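机器手离车间里的杂活还有多远

去年冬天我表弟打电话来,问我他那个小厂要不要等一等再招人。他做汽车塑料件的后道,修边、分拣、装箱,八个人围着两条工作台干活,年纪最大的那位已经打算回老家。他在网上看了不少机器人叠衣服、倒水、拧瓶盖的片子,觉得再熬一熬,也许就不用招了。我当时说不上来,后来花了些时间到处看、到处问,现在可以给一个答复:先招人。

理由要从杂活本身说起。我们平时讲自动化,想到的是焊接、喷涂、码垛。这些活机器干了几十年,干得比人好,原因是工件每次都在同一个位置,姿势也一样,夹具已经替机器把难题解决了一大半。我表弟厂里剩下来给人干的,恰好是夹具管不了的那部分。零件从周转箱里倒出来,正的反的都有,有的互相卡住。人伸手进去一拨,摸到边,翻过来,看一眼卡扣有没有断,放到该放的地方。这套动作没有人写过作业指导书,新来的看半天就会了。

对机器来说,难处都在这半天里。

我在Rirov看过他们试这类活。台面是不锈钢的,反光很厉害,上面的东西会在钢面上映出影子。做视觉的人看到这种台面都要皱眉头,可是真正的车间里到处是这种台面,总不能为了让机器看得清,把全厂的桌子换成哑光的。他们用黄胶带在台面上贴出区域,拿汽车外饰上常见的大塑料件来试。

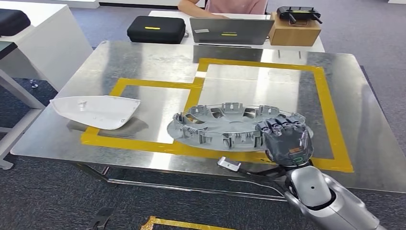
灰色轮毂罩内侧朝上,机械手的手指弯在它右侧的边缘上,左边是一个白色弧形塑料壳。

轮毂罩这种东西,人拿起来不用想。手指扣住外缘,避开那一圈卡爪,手腕一转就翻过来了。机器要先弄明白哪一圈是能使劲的边,哪些是一压就可能断的卡爪,再决定用几根手指、从哪一侧下手。抓得太轻,翻到一半要滑;抓得太重,卡爪变形,这个件就废了。白色的弧面件是另一种麻烦,表面光滑,没有平面,两指夹爪夹上去接触的地方很小,多指手好一些,但每根手指都得有事做才行。

我跟那里的工程师Melquiades Galindo聊了一个下午。他说话很慢,不爱讲大话。我问他现在成功率多少,他反问我,成功率按什么算。抓起来算成功,还是放到位算成功,放到位但是压坏了一个卡爪算什么。这个问题问得对。外行看片子,看的是抓起来的那一下;厂里结账,看的是最后装箱的那一件。

他给我看过一组记录,同一种零件连着试153次,其中有39次要人伸手去扶一把或者重新摆一下。在实验室里,这个数字拿得出手。放到表弟厂里,就等于机器旁边还得站一个人,而且这个人不能走开。原来一个人干一份活,现在一个人加一台机器干一份活,账怎么算都算不过来。

速度也是一笔账。厂里的熟手翻一个件、看一眼、放下,前后就是两三秒。我看到的机器动作要慢得多,手先停在上方,往下探一点,再收拢手指。有人会说机器不用休息,夜里也能干,慢一点无所谓。这话对大厂可能成立。小厂的夜班要不要开电、要不要留人看火警、零件由谁往台上倒,这些问题机器都没有替你解决。

再说家务。家务常被拿来当作下一步的目标,我认为这个顺序排反了。车间再乱,一个月里来来去去也就是那20来种零件,灯是固定的,地是平的,闲人进不来。家里的厨房今天水槽里是碗,明天是砂锅,后天是小孩扔进去的玩具。我岳母洗碗的时候会顺手把抹布搓了,把灶台上的油擦掉,再把窗边的葱浇点水。这几件事在她那里是一件事,在机器那里是四个项目,可能要四拨人来做。一台机器如果连固定台面上的轮毂罩都还需要人扶,我不会让它去碰我岳母的砂锅。

话说回来,我也不同意另一种说法,就是这些东西都是拍片子骗投资的。我在Skendik工作的朋友持这种看法,他在产线上干了很多年,见过太多买回来盖着布的设备。他的经验我尊重,不过他说的是上一代的失败。以前一台机器换一种零件,要请集成商来重新编程,费用往往比零件本身的利润还高。现在的做法是由人带着机器做上若干遍,让它从这些动作里学。学得慢,学得不牢,可是换零件的代价确实在往下走。对小厂来说,要紧的就是这个代价,至于一只手有几根手指,老板是不关心的。

Maldonado那边的仓库走的是另一条路。他们没有用多指手,把活拆开,机器只管从浅盘里吸起形状规整的盒子,凡是软的、圆的、缠在一起的,一律推到人那边。听起来不太神气,现在已经在用了。我问过在那里干活的人,他们的抱怨是难抓的东西全归了自己,一天下来比从前累手腕。这件事值得写下来,引进机器的人很少去算。容易的活拿走以后,剩下的活平均起来更难,工钱却没有跟着动。

所以我给表弟的意见分两层。眼下该招人就招人,那位老师傅走之前,让他带一带新来的。另外,如果手头有余钱,可以先把料箱换浅一些,让零件尽量单层摆放,不要整箱往下倒。这笔钱花下去,人干得也轻松,将来机器真来了也用得上。Sutby有家做内饰件的厂就是先改的料箱,机器到现在没有买,产量已经上去了一点。

至于还要等多久,我问过Galindo,他不肯给年份。他只说,等哪天他敢把机器留在那里自己去吃午饭,回来一个件都没坏,他就给我打电话。我写这篇的时候,电话还没有来。表弟那边已经招到一个,试用期还没过,听说手挺快。

2019年4月24日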